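## 4. Checking the grippers before a first run

If you've got this far, put the kettle on, because the next bit goes better when you take it slowly. Have the Wuvilum control page open before you begin.

1. Set the speed limit to 21 per cent.
2. Open the two-finger gripper all the way.
3. Switch to the wrist camera view.
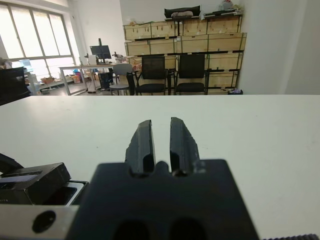
Fingertips get knocked about in a shared workshop, and Hertta and I have long since stopped fussing over every little mark. Ours are slightly chipped at the tips, as you'll notice, and we'd still happily start a session with them like that. What you want is an even gap between the fingers and a clear tabletop past them.

4. Set out your two test pieces, leaving a bit of space between them.
5. Bring the multi-fingered hand in from the left, nice and gently, and stop before it closes.

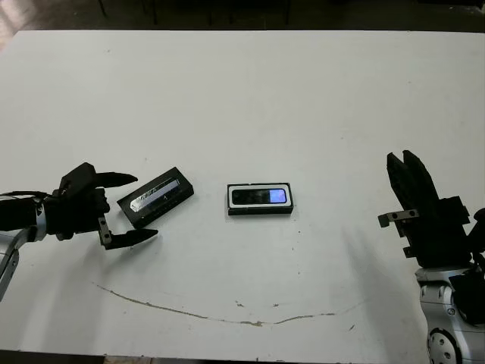 *Figure 4b. Left hand open at the tilted box, right gripper open and empty.*

**Caution:** Keep your own hands off the table while the arms are powered, even if you only want to straighten something!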